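August 28, 2021

Notebook, glue bench, Mendanport

Second try with the hide glue for the chair repairs. Last time I soaked the granules overnight and the mix came out too thin, so today I used less water and waited 60 minutes only. The granules swelled well and there was no dry centre when I cut one with the knife.

Warmed it in the small pot, lid on. The Gravo thermometer reads 5 degrees higher than the old glass one, and I do not know yet which of them is right. I wrote down both numbers on the card by the pot. Please do not throw the card away.

Six test joints in beech, all with the same clamp pressure. I brushed the glue on both faces and closed them as quick as I could, but for joints 4 and 6 I was slow and the glue had already a skin. I marked these two with a pencil cross — they should not be counted with the others. 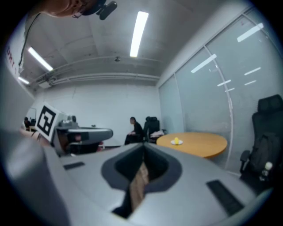 Saimi Savolainen thinks my open time is short because the wood is cold, and she would put the pieces near the heater for 15 minutes before any glue goes on. She did so in March with the drawer sides and had no skin at all. Thulani Tshabalala agrees about the cold, but he asks also if the batch from Makhubela is a higher strength than the label tells. It could be. I will write to them.

For the next round: warm the wood, same mix, same brush. Clamps stay on until tomorrow afternoon. The rest of the glue is in the fridge in a jar with the colour tape, good for one week, then out.

Still to buy: beech offcuts, one more brush, labels.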